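About Cusance

Cusance is a secondhand electronics shop in Toledo. We opened in October with 13 shelves and a low opinion of the word "refurbished."

What we doubt

Most of what gets called tested has been plugged in once. A light comes on, and the price doubles. We run every item for a full day before it gets a tag – and plenty of them fail. Extended warranties? We don't sell them, and we have yet to read one we'd buy.

Cables and spares

Loose cables go for less than a new one costs, or we don't bother stocking them. Bring the old one along and compare the ends yourself.
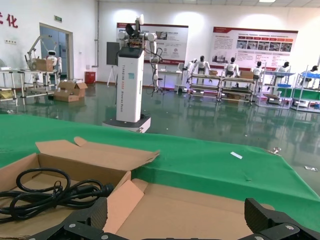 Selling to us

Our offers are low. Get a second one before you say yes.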